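Boards > Home and Garden > Sorting and Storage > Storing fabric and decorations between seasons

June, 21:40 – posted by tamsel_k

Good evening all. I have a question about storing fabrics and party decorations. We have one cupboard under the stairs and one shelf in the bedroom, and everything we own for birthdays, winter holidays and sewing must fit there. Until now I used thin plastic bags, but they tear and I never know what is inside. I am thinking of buying vacuum bags from Herkon. Has anyone used them for cotton and felt? I am worried about creases which do not come out.

> birchlane5
Vacuum bags are fine for bedding. For felt I would say no. Mine came out flat as paper after one winter and stayed that way. Cotton you can iron, felt you cannot really.

> oddbutton
I don't agree with birchlane5. I have kept felt in Herkon bags for 2 years and it recovered after a night in a steamy bathroom. The trick is to stop the vacuum early, when the bag is still soft. What I would not put in there is anything with glitter or wire.

> birchlane5
Stopping early means the bag fills with air again in a month. Then you have paid for an ordinary bag.

> tamsel_k
Thank you both. So the opinion is divided already! I should say that my problem is also the sorting. I began this afternoon and I mixed everything together, because I thought it would be quicker to see all at once. It was a mistake. 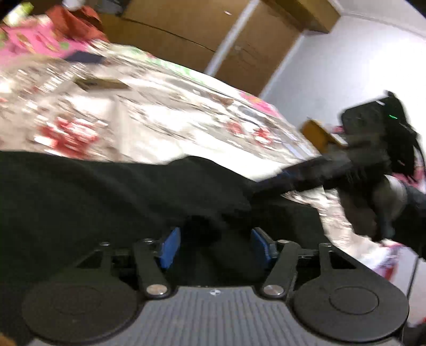
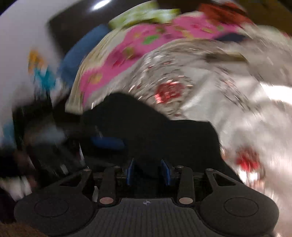
My plan was to divide by season, but a lot of my fabric has no season. The plain pieces I use for table covers in winter and for cushions in spring. Should they have their own box, or do I put them with the thing I use them for most often? My sister-in-law says by colour, but then the decorations would be in five places.

> gravelpath
Never by colour unless you are sewing quilts. I sort by size of piece. Large pieces get folded over a card and stood upright like books, small ones go in a shallow box. Decorations go by occasion, in a separate place, and they never meet the fabric.

> oddbutton
Agree with gravelpath about the separate place. Disagree about the card, it leaves a line along the fold if the card is not acid free.

> gravelpath
Only after many years, and only on pale cloth. I use Prelitus boards and have seen no line.

> tamsel_k
I did not know that a card can mark the cloth. Most of my good pieces are pale – maybe I will roll them. Does rolling take more space?

> birchlane5
A bit more, yes. Rolls are awkward on a shelf but good in a deep cupboard. Under the stairs is where I would worry, though. Is it dry? Before you spend money on bags, leave a dish of salt in there for a week and see if it clumps.

> tamsel_k
That is a very good idea and costs nothing. I will do this first and write again when I have the result.

> oddbutton
And write the contents on the END of each box, never on the lid. You will stack them and then you cannot read the lids.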